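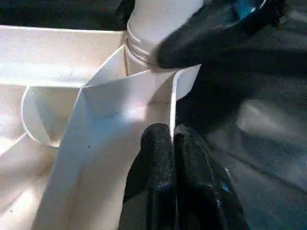 Leave the bad ones in

I've been having the same argument with Þröstur Oddsson since August, so I may as well have it in public. He thinks a good set of examples for a learning system is a clean one. I think a clean set is how you end up with a robot that's brilliant on Tuesdays-only jobs, if you see what I mean — perfect until something creases.

Our last batch on the Garness project was 300 recordings of arms handling soft, floppy stuff: thin board with folds in it, fabric on poles, that sort of thing. After Þröstur's tidy-up there were 263. The ones he threw out weren't broken. They were the fumbles! The gripper went for an edge, missed, backed off and had another go. To him that's noise. To me it's the most useful half minute of the whole afternoon (and I was the one driving the arms, so yes, I'm biased, and a bit hurt).

Think about how you learnt to put a cover on a duvet. You didn't watch somebody do it flawlessly and then copy them. You lost a corner, swore, found it again, and what stuck was the finding it again. A model that has only ever seen the corner go in first time has no idea what to do with its hands when it doesn't.

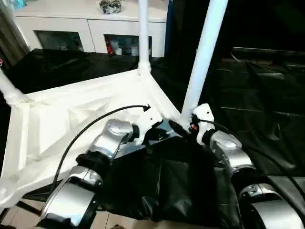

And corners are where it all goes wrong, by the way. Anyone can collect examples of picking up a block. Cloth meeting a pole at a joint is a different animal, because it never lies the same way twice, and two arms have to agree on who's holding and who's pulling. I can do 6 good runs of that in a row and then 2 where I'd be ashamed to show my mother. I want all of them kept, with a note saying which is which.

Þröstur's answer is that a model copies whatever you give it, fumbles included. Fair enough, and I've watched it happen. But that's an argument for labelling, and labelling is dull, so people delete instead. We use Stokari for storing the runs and it has a perfectly good notes box. Hardly anyone on the team types in it.

So for the next batch I've asked for one small change: no deleting until the notes are filled in. He's agreed to try it, grumpily, and I've agreed to stop calling his version the show home.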